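Home | Opinion | Food & Drink | Letters | Subscribe

Let Me Have the Words I Can't Read
By Wiebke Brinkmann
2025-05-06

My neighbor Kyung-hwa Woo shops at the same import grocery I do, the one on Skondava Street with the door that sticks, and we have been having the same friendly argument for over 14 years now. She thinks the store should put a big English label on everything. I think a store like that is one of the last places in town where a person gets to be a little bit lost, and I'd like to keep it that way.

Let me be fair to her first. The ingredients ought to be in English, and the allergens too, and I wouldn't trade my nephew's safety around peanuts for anybody's sense of adventure. What bothers me is the next step, when the importer decides the whole package has to be redone for people like me. The old lettering goes, the odd little mascots go, and what comes back is beige with a leaf on it. Imwood, the big supermarket out by the highway, carries 2 kinds of plum candy that I used to buy in their original wrappers. They taste the same, I suppose, but I walk right past them.

I grew up with this in reverse. My grandmother kept a tin of Zelenák biscuits on top of the refrigerator, and not one of us could read a word on it. My brother and I made up what it said. For years I believed the long line around the side was a warning to children (it was the address of the bakery, as my aunt finally told us, laughing so hard she had to sit down). I still have that tin, with buttons in it, and I still feel slightly warned.

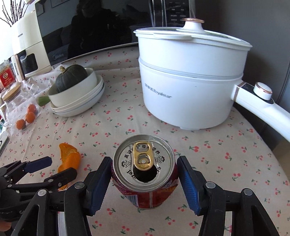

Drink can with Chinese lettering and cartoon faces on the lid.

There is a kindness in a package that was made for somebody else and lets you look anyway. You slow down. You ask the cashier, or the lady behind you in line, and she tells you what her mother did with it, and there you are ten minutes later holding a bag of dried something and a recipe you'll have to call her about. I have never once had that conversation over a box of crackers I could read from across the aisle.

Kyung-hwa says this is easy for me to enjoy, and that when she first moved here the English packages were no fun at all, just tiring. I've thought about that a good deal. She's right, and I'd gladly see a plain printed sheet on every shelf for anyone who wants one. Just leave the packages alone, please, and let the sheet do the explaining.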